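We use cookies to remember your reading preferences. Accept all Manage settings

Search this journal Search Advanced search

4. Fruit on the counter: where it is kept and what becomes of it

4.1 Why we gave fruit its own section

When we first laid out the household study, fruit was going to be one line in a long table, somewhere between bread and cheese. It did not stay there for long. The people who kept kitchen diaries for us wrote more about fruit than about any other food, and they wrote about it with a good deal of feeling: the pears that were hard on the way home and brown by the weekend, the bowl that had belonged to a grandmother, the child who would only eat an apple if someone else had taken the first bite. By the time the last diaries came back from Rinley and Skalla we had 1604 entries that mentioned fruit in one way or another, and it seemed a pity to squeeze them all into a single row.

What follows looks mostly at one small question, namely where people set their fruit down once it has come into the house, and whether that has anything to do with how much of it gets eaten. We know that many other things matter too (the season, the price, who does the shopping, how many mouths there are at the table), and we return to those in Section 5. Still, the place where fruit is kept is something a household can change in a minute and at no cost, and we thought it deserved a patient look.

4.2 What the diaries recorded

Each household was asked to write down, for every piece of fruit that came in, where it was put first, whether it was moved, and how it left the kitchen. We offered four endings: eaten fresh, cooked or baked, given away, and thrown out. Composting was counted with throwing out, which a few of our more devoted gardeners objected to in the margins, and we have some sympathy with them. Their compost heaps are plainly well loved. For the purposes of this section, though, an apple on the heap is an apple that was not eaten.

Of the 1604 entries, 1496 could be used in full. The remainder had a starting place but no ending, usually for a very ordinary reason, such as a holiday, a houseful of visitors, or a diary left in a coat pocket. We have kept them out of the comparisons below but have read them all the same, and one or two of the remarks in them helped us make sense of the rest.

We sorted the starting places into open containers on a counter or table, closed containers on a counter or table, the refrigerator, a pantry or cupboard, and "still in the bag." The last of these was not in our original plan. It was added after the trial round in May, when we noticed how often people wrote that the fruit had simply stayed in whatever it was carried home in, sometimes for days, on a chair or by the back door.

4.3 Baskets, bowls, and the rest

Open containers were by far the favorite for apples, oranges, and bananas, and within that group people made a distinction that we had not thought to ask for. They talked about bowls and they talked about baskets, and they did not treat the two as the same thing at all. Bowls were for show, or at least partly so. They sat in the middle of the dining table and were moved when the table was needed, and the fruit in them was now and then described as "arranged." Baskets were working objects. They stood at the end of the counter or against the wall, things were dropped into them in passing, and several people told us they also held a stray onion, a set of keys, or the mail.

Woven baskets came up again and again, and the reasons given were practical ones. Air gets in at the sides. The weave gives a little when a soft pear is set down on it. A basket is light enough to lift with one hand while the other wipes underneath. Against this, a few people pointed out that crumbs and bits of stem settle into the weave and are a nuisance to get out, and one household in Skalla lined theirs with a folded dish towel that went into the wash along with everything else. We tried the towel ourselves and can recommend it warmly.

The height of the sides matters more than we expected. In a deep basket the fruit at the bottom is out of sight, and the diaries are full of small sad discoveries made down there. In a shallow one, with flared sides, most of what it holds can be seen from the doorway. People with shallow baskets reported checking their fruit more often, and they also reported buying less of it at a time, perhaps because the basket itself told them when there was enough. We would be careful about reading too much into this. It may well be that people who like to buy a little at a time also like a small basket.

The model kitchen at Jodis, where we held the follow-up sessions, was set up with all this in mind. We wanted a counter that felt like somebody's own, with plain walls and not much on it, so that a visitor coming in would notice the fruit without being steered toward it. The layout is given in Figure 3.

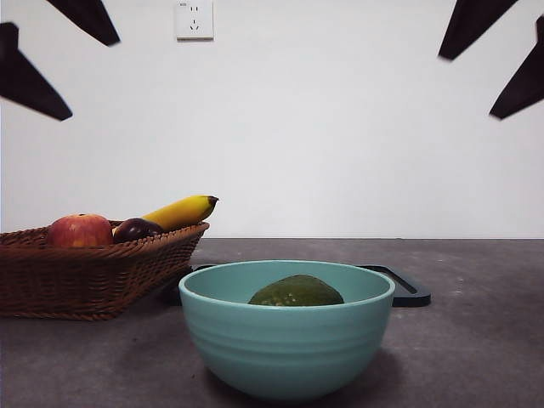
Figure 3. Apple in a woven basket on the dark gray worktop, against the white wall.

Visitors to the follow-up sessions were invited to make themselves a hot drink and to sit for a while before we began, and during that time they could help themselves to anything they liked. We had expected the fruit to be left alone out of politeness. It was not, and the sessions were the more cheerful for it. Apples went first on most days, which agrees with the diaries, where apples were the fruit most often eaten standing up, between one task and the next.

When we talked with people afterward, many of them used the word "handy." Fruit in reach was handy; fruit in the refrigerator drawer was something you had to remember. A retired baker from the Rinley group put it rather nicely when she said that she never once decided to eat an apple at home, she only found that she was holding one. We heard much the same thing, in plainer words, from a good number of others.

4.4 The refrigerator, and moving fruit about

None of this should be taken as an argument against the refrigerator. Apples keep a great deal longer in the cold, and households that bought in quantity, from a farm stand or from the Intarasuk market stalls, would have lost much of what they paid for if they had tried to keep it all on the counter. What the more contented of these households seemed to have in common was the habit of moving fruit about. The bulk of it went into the cold, and a few pieces at a time came out to the basket, often in the evening when the kitchen was being put to rights for the next day.

This habit was rarely described as a rule. It was folded into other bits of tidying, such as wiping down the counter or emptying the lunch boxes, and it was usually the same person who did it. In two homes the job had been handed to a child, with good results in one and an alarming number of oranges in the other.

Fruit that was "still in the bag" fared worst of all, and here the diaries leave little room for doubt. It was forgotten, it was bruised by whatever was set down on top of it, and it sweated in plastic. We were a little embarrassed to recognize our own kitchens in these entries.

4.5 Some cautions

The households were not chosen at random, and people who agree to keep a diary about their fruit are likely to be fonder of it than most. Writing a thing down also changes it. Several diary keepers told us that they ate a tired apple only because they did not want to have to record its being thrown away, and we suspect that this happened more often than it was confessed.

Kitchens differ, too, in ways that our starting places do not capture. A basket near a sunny window is a different matter from one in a cool corner, and a counter beside the stove is different again. We asked about windows and stoves in the closing interview, but the answers came too late to be matched with single entries. Anyone repeating this work would do well to ask at the start, and perhaps to ask for a small sketch of the kitchen, which people seem to enjoy drawing.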